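April, abends, am Küchentisch

Endlich wieder ein Abend, an dem ich den Stift in die Hand nehme.

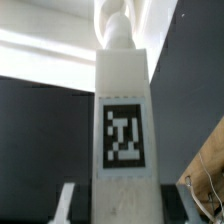

Der helle Block mit dem Griff und dem schwarz-weißen Etikett.

Ich weiß gar nicht recht, warum ich ausgerechnet an dem Ding so hänge. Es ist ja nur ein hoher, matter Klotz mit abgerundeten Kanten, fast weiß, und wenn man genau hinschaut, sieht man die feinen Schichten, wie man sie von gedruckten Teilen kennt. Vorne klebt das Etikett mit dem Muster, in dem ich jedes Mal ein T lesen will (Marcelino behauptet, unten sei es ein L, und darüber haben wir eine halbe Kanne Tee lang gestritten). Unten am Fuß sind ein dunkles Pünktchen und ein paar graue Schlieren. Ich wollte erst mit dem Schwamm darüber, dann habe ich es gelassen. Wenn etwas so blass ist, darf es ruhig irgendwo ein bisschen nach Leben aussehen.

Am schönsten finde ich den Griff obendrauf, diesen runden Stiel mit dem Schwung nach oben. Im hellen Licht verschwimmt er beinahe, und ich musste an die Zuckerhüte denken, die Großmutter im Advent auf die Anrichte stellte — ganz andere Form natürlich, aber dasselbe Weiß, das nie richtig weiß war.

Vormittags war ich mit Zuweira auf dem Markt. Sie hatte Bärlauch im Korb und hat mir die Hälfte aufgedrängt, obwohl ich gesagt habe, dass ich noch vom letzten Mal welchen habe. Jetzt riecht die ganze Wohnung danach, und ich habe sieben Gläser Pesto im Kühlschrank stehen und keine Ahnung, wer die essen soll. Zwei gehen an Marcelino, eines bekommt die Nachbarin von oben, die mir im Winter immer die Pakete annimmt.

Auf dem Rückweg haben wir über den Sommer geredet. Zuweira möchte ans Meer, ich lieber in die Berge, und am Ende wird es wohl wieder der Garten ihrer Schwester, wo wir im Schatten sitzen und Kirschkerne spucken. Mir ist es recht. Ich habe mich lange nicht mehr so auf einen Sommer gefreut!

Jetzt ist es spät, der Tee ist kalt, und draußen hat es angefangen zu regnen. Morgen muss ich unbedingt die Tomaten umtopfen und bei der Werkstatt wegen des Fahrrads anrufen.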